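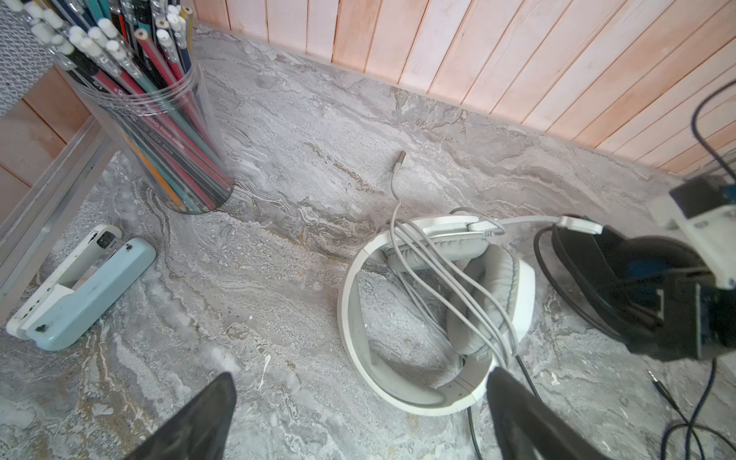

Diarmuid Tierney thinks the state will sit on the water report until after the primary, and he told me so twice before I had my coat off. I said the health department had promised it for April. He said they promised it for February too.

I spent the morning on the phone. The press office in the capital put me on hold, then gave me the same line as last week: the review of the Prusley wells is under way and findings will be released when complete. I asked if the governor had seen a draft. She said she would check. No call back by 5.

The records request came through after lunch, 15 pages, most of them blacked out. What I could read was a memo asking the lab to run the samples from well 3542 again. It doesn't say why. The lab is Vandico, and their man wouldn't talk without a letter from the state. I wrote to the state asking for the letter.

The county meeting ran long. Two of the members want their own testing and got as far as a price from Clidetti, then the chair moved it to next month. A woman from the Maihi Road side stood up and said her family has been on bottled water since the fall and she would like to know who is paying for it. She got her 3 minutes and a thank you. I wrote down what she said and got her number.

Filed at 9:40. The desk cut the part about the memo until a second person confirms it, fair enough. I need to try the retired inspector again tomorrow, early, before he goes out.

Rain all evening. Ate standing up.

Comments

halloran_b: We're on the same line as 3542 and got no letter at all. Who do we call?

Jo P: County clerk has a form. Took me two tries.

dmw: They'll release it the day before a holiday, watch.

Recent entries
Budget night, again
What the governor's office sent back
Driving out to Prusley
Notes from the first hearing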